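Plania 双臂桌
共享设备 / 桌面机械臂 / 可预约

状态：可用，左臂肘关节有点响，不影响干活，已记
位置：里间靠墙，进门右拐到底
预约：按半天，上午场或下午场，登记本和线上表都要写
押金：500元，还设备验收完当场退
要求：上过一次桌边培训。没上过的先旁观一场

先说这桌子干嘛的。两条小臂装在前沿同一根横杆上，中间一块木台面，三面白围板，手能伸到的东西都在台面上。练抓取、练摆放、练双手倒手。工坊自己攒的，图纸改了好几版，现在叫 Plania，版本号懒得写了，反正就这一台。

最近挂在桌上的题目是扑克桌：圆牌垫，筹码，牌，筹码箱。好几个人在做，所以整套东西先不收，用完归位就行（归位见下面）。
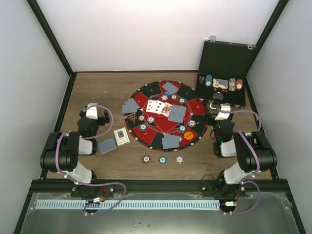
Brornow 共享工坊 · 双臂小组

为啥选扑克。东西便宜，形状又难。筹码圆，薄，贴着桌面，夹爪从上面下去很容易打滑。牌更麻烦，平躺在垫子上几乎没厚度，得先搓到边上或者压住一角翘起来。箱子里的筹码是侧着立的，一摞一摞靠着，抽一枚旁边那摞跟着倒。一张桌子上难度从低到高都有，不用来回换道具。

另外一个好处，坏了不心疼。早先拿玻璃杯练，碎过，扫了一下午。

构成

双臂：左右各一条，镜像装。连杆白色打印件，关节是黑色舵机外壳那种一体模块。底座锁在横杆上，松两颗螺丝可以左右挪，挪完必须重新标定，别偷懒。
夹爪：黑色，两指，最大开口 90 毫米。指尖内侧有齿，夹硬筹码的时候看情况贴一层薄硅胶，贴不贴差别蛮大。
腕部相机：Lenz，左右各一只，走 USB。镜头盖放抽屉里，用完盖上。
俯视相机：一只，固定，不要碰。真的不要碰，碰歪一点点全组的标定都要重来。
控制盒：Orkex，桌子底下，两条臂共用。开机顺序看盒盖内侧贴的条子。
线：紫色软线，从腕部一路走到底座。每条臂要留够余量，肘部那一段至少留 200 毫米的弯，不然转到头会拽插头。
急停：横杆外侧下方，红的，蹲下就看见了。培训的时候每个人都要拍一遍。

单臂负载 400 克，满伸状态下别顶着这个数用，关节会烫。筹码箱整个提起来肯定超了，有人问过，答案是不行，两条臂一起提也不行。

打印件图纸在工坊共享盘，Plania 文件夹，按零件名找。要改先复制一份再改，原文件别动。上次有人直接覆盖了腕部支架，孔位偏了，后面打的一批全装不上。那批还在废料箱里，要练手攻丝的自己拿。

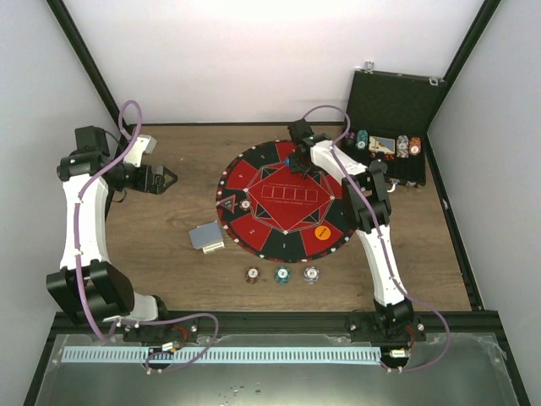

走线的事再啰嗦两句，出问题最多的就是这里。线圈绕太紧，腕部一转就勒；绕太松，挂在外面，另一条臂过来的时候会勾到。现在的做法是顺着连杆走，关节处放一个松圈，扎带只扎连杆中段，不扎关节。扎带尾巴剪平，留尖的会划手也会划线皮。

换线之前断电。等 Orkex 盒上的灯灭了再拔。热拔烧过一块板，那块板到现在还在赔。

标定

每次开机做一次快速标定，几分钟的事：
回零位。两臂都收起来，手别放台面上。
跑 home 脚本，看两边指尖有没有对上横杆上的刻线。
偏了就跑 trim，左右分开跑，不要一起。
再跑一次 home。还偏，停下，写本子，找当班的人。
完整标定一个月一次，小组自己做，不用预约的人操心。上次完整标定 2019年3月17日，记录夹在登记本后面。

相机那边有个单独的小脚本，查 Lenz 的画面延时。延时突然变大多半是 USB 口插错了，两只不要插同一个集线器。

扑克桌这套怎么用

牌垫放台面中间，垫子边上有一圈白色小标记，拿来对方向正好。垫子会跑，尤其右臂从上面压筹码的时候，底下垫一层防滑网，网在抽屉第二格。方向每次摆得一样，不然别人录的动作放出来全是歪的。

题目分三档，自己挑：

入门。垫子下方木面上摆一排筹码，从左边拿起来放右边。木面硬，夹爪下去的高度好控制。先把这个做稳再往下。
中等。筹码散在垫子上，按颜色收到一边。要用俯视相机，颜色阈值文件给了一份默认的，晚上开灯要自己调。青色和灰色偏暗的时候会混，红的没问题。
难。从箱子里抽筹码，或者把牌翻面。翻牌目前没有谁能连着做成，有思路的快来！左手压右手搓这个路子最接近，录像在共享盘里，自己看。

还有做发牌的，一条臂压住牌盒一条臂抽，进度不知道，问他们本人。

注意一个坑：dealer 那个橙色圆片比筹码大，程序里别当筹码处理。有人的脚本老是去抓它，抓起来又夹不住，掉了满桌滚。
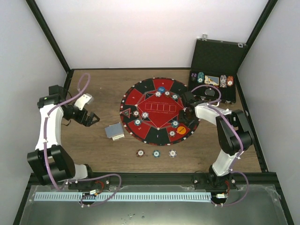 图：扑克桌题目，右臂夹爪在牌垫右侧上方，筹码箱开着放在右后角

动作录制跟以前一样，手带着臂走一遍，存下来，回放。录的时候速度慢一点，回放可以提速，反过来不行。录完文件名写清楚，日期加题目加左右，别再叫 test2、test_final 这种，盘里已经一堆了。

两臂同时动的时候会抢地方。现在靠一条中线分区，左臂不过线右臂不过线，谁要过线先发请求，另一条停住。笨办法，但是没撞过。想关掉中线保护的要先跟小组说，说完也不一定给关。以前关过一次，两只夹爪咬在一起了，掰了半天。

筹码箱的摆法：右后角，盖子掀开立着，箱口朝前。左臂够不到最里面那几摞，这个是臂展决定的，不是bug，不用报。要给左臂用就把箱子挪到左边来，用完挪回去。

夹爪指尖属于消耗件。齿磨平了就换，自己打自己换，PETG，填充拉满，层高细一点。两指要成对换，只换一边会夹偏。旧的扔废料箱。有人试过软料，夹筹码特别好，夹牌反而会黏住，放不下来。看你做什么题。

预约规则

半天一场，一个人最多连着约两场，后面没人再续。
迟到半小时自动放掉。
约了不来，下个月排最后。九月开始严格执行的，之前睁一只眼闭一只眼，现在不行。
带朋友来看可以，操作不可以，没培训过的手不要伸进围板里面。
饮料不上桌，放门口架子。
长头发扎起来，袖子挽好。关节那里会夹，力气不大但是疼。

收桌

臂回零位，断电，等灯灭
腕部相机盖盖子
垫子上清空，筹码按颜色回箱，牌收进盒
掉地上的找回来，柜子底下也看一眼
台面干布擦，别用酒精，木面会发白
登记本签字，写清楚有没有异常，写"正常"也行，空着不行
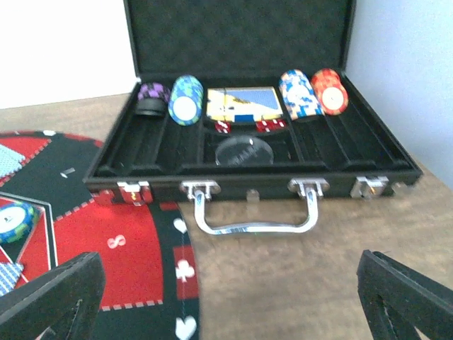
零件与耗材

筹码箱：黑色硬箱，正面有金属提手和搭扣。搭扣别用夹爪去扳，扳过，扳弯了夹爪。开箱关箱都用手。里面分槽，筹码侧立着放，各色各归各槽，不要混塞。塞太满抽不出来，机械臂抽不出来人也费劲。中间那格放牌盒和两颗骰子，透明的那块圆片也放中间。骰子是后来想加的题目，抓得住，放下去点数认不准，先搁着。

圆牌垫：一块，备用的没有，别折，卷着放会翘边。脏了用湿布点按，不要搓，印的白线会掉。

牌：按易耗品算，折角了就换，去前台拿。旧牌留着给入门的人练夹持，放抽屉最下面一格。

硅胶贴片：抽屉第一格，自己剪。剪剩的别扔，小块的贴指尖刚好。

指尖、腕部支架、线夹：都是打印件，图纸见共享盘。料自己带，或者用工坊的按克算钱。

Lenz 相机线：备一根，用了要写本子，好补。

Orkex 保险丝：找当班的人拿，不要自己换不同规格的。烧两次以上就停机，别硬上。

想自己在家做一台的

问得人很多，统一写在这。可以做，图纸随便拷。家里做建议先做一条臂，第二条等第一条稳了再说，双臂的麻烦多一倍还不止，标定、走线、互相避让全都要管。台面找块平的木板就行，横杆一定要刚，横杆一软夹爪末端就抖，后面怎么调参数都没用。三面围板不是必须，但是背景干净，颜色识别省很多事，白卡纸也能凑合。

底座孔位我们这版是按工坊这根横杆开的，你的型材规格不一样就要自己改，改完先拿废料打一个薄片试孔，别上来就打整件。

控制盒不外借。固件可以拷，接线图在盒盖里，拍照带走没关系。腕部相机不用跟我们同款，画面稳、线够软就可以。线太硬的别买，臂带不动，末端位置会飘。

舵机模块团购下一次在九月，要的在前台本子上写型号和数量，定金当场付，写了不付不算。

设备有问题先写登记本，急的直接找双臂小组，每周日下午都有人在桌边。图纸的问题写共享盘里那个"勘误"文件，写清楚零件名和哪个孔。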